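4. Folding a button-up shirt

Now for the fun bit! Once your Wirkton folding guide is set up (section 3), shirts go surprisingly quickly.

4.1 Lay the shirt on a clear stretch of table and spread it out flat.
4.2 Stroke the creases outwards with both palms, starting at the collar.
4.3 Pull any bunched fabric at the front towards you until it lies in one layer.

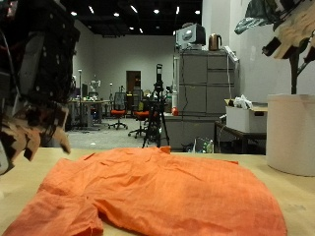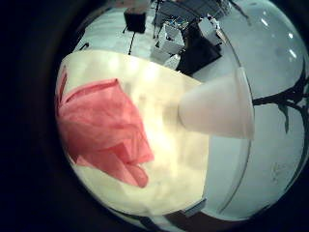

Fig. 11. Step 4.1, orange shirt on the table (first picture).

4.4 Fold each side to the middle, lay the sleeves straight down the back, then bring the hem up to the collar.

Note: Soft, loosely woven shirts slide about a bit. Do up the top button and they behave beautifully.

Caution: Don't press the folds with a hot iron while the guide is underneath. It softens above 70 °C.

Spare guides: part no. 783.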